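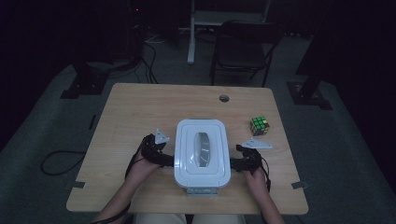 White plastic container with lid, on a light wooden table.

4.2 Bringing Page Images into Fallel

Before you begin, have the page images for one book in a single folder. Fallel reads TIFF and PNG files. For novels and plays set in small type, use images of 344 dpi or higher.

1. Open Fallel and select File > New Book.
2. Type the title and author as printed on the title page. Keep the old spelling.
3. Select Add Pages and choose your folder.
4. Check the page count. If the book has more than 700 pages, split it into 2 volumes before you go on.
5. Select Sort by Name, then scroll through the thumbnails. Blank pages stay in.
6. Select Find Edges.

Note: Covers and advertisements at the back are imported as ordinary pages. Mark them later under Page Type.

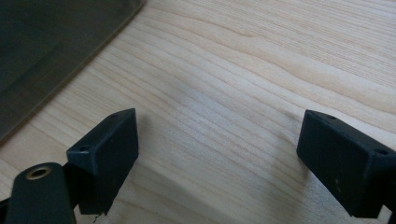 Find Edges looks for the border between the paper and whatever lies behind it. On photographed books the result depends a good deal on the background. Cream paper is hard to separate from a pale tabletop, and fine grain lines like the ones in this wood may be read as the edge of a page. A dark sheet under the book gives a cleaner border. If the crop box is wrong, drag its corners by hand and press Enter.

7. Select Apply Crop to All only if every page was taken at the same distance.
8. Save the book. The file name ends in .fbk.

Caution: Apply Crop to All cannot be undone after saving. Keep a copy of your original images.

If Error 109 appears, a file in the folder is damaged. Remove it, replace it with a new scan and repeat step 3.

To send the pages to a Daritlow proofing server, see section 4.3.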